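Home News Drivers' Corner Minutes Members Contact

Minutes of the spring drivers' meeting, April 3, 2021

Taken by me, Jean Skinner, as Marin had the chair and can't type and talk at once. Present: Marin Leka, Mwangi Gachanja, Ruaridh Rennie, Hae-won Um and a decent crowd on the video link, though a few of you dropped off at the Nollby services when the signal went.

Last minutes. Agreed, with one change. Ruaridh did not say he would "never" drive for Jadoon again, he said he'd rather not, and he'd like that put right. Done.

Waiting time at Skurkamer. This took up most of the morning, as you'd expect. Mwangi has been keeping a log of his own tips there and read bits of it out - the worst was a full afternoon on the bay with the paperwork already signed! The depot still says the clock starts when you're called forward, and we say it starts when you check in at the gate. Marin has written to them twice and had one reply, which thanked her for her interest. We agreed to ask for payment after 2 hours from gate check-in, and Mwangi will send his log with the letter. If you've got times of your own, please get them to him, scribbles on the back of a delivery note are fine.

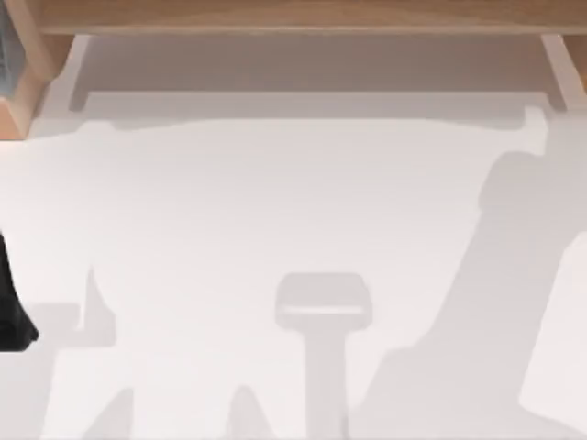
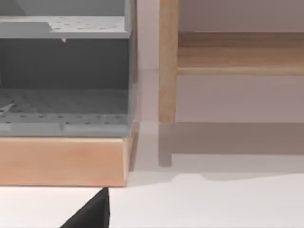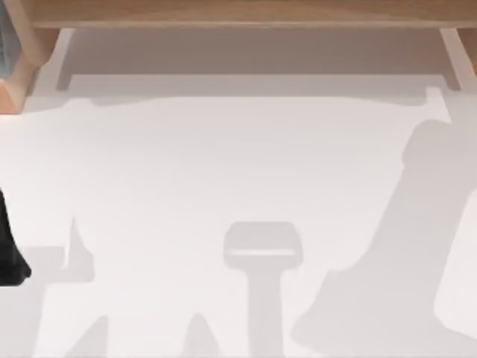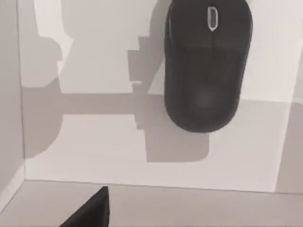

Overnight parking. Hae-won has been on to the council about the Nernia lay-by. They want to put a height bar on it, which would shut out every one of us, and there are only 16 spaces left at the truck stop once the coach firm has had its share. She thinks they might leave the lay-by alone until September if enough of us write in, so please do, and keep it polite (you know who you are). Ruaridh asked if the showers at the truck stop would be mended. Hae-won had asked them that too and got nowhere.

Money. We have around 1,000 pounds in the account. Marin wants to hold it back for advice on the Skurkamer business and I said I'd sooner see the first aid kits replaced. We went round on this for a while and settled on spending 40 pounds on kits now and leaving the rest be.

Any other business. Mwangi is after a second-hand set of load straps, ring him if you have any. Someone on the link asked about the new tachograph cards and I'm afraid I didn't catch who it was, so get in touch and I'll find out for you.

Next meeting to be fixed once Marin knows her shifts. I'll put a note round.

Actions: Marin, letter to Skurkamer. Mwangi, log to Marin. Hae-won, wording for the council letter. Me, first aid kits and these minutes.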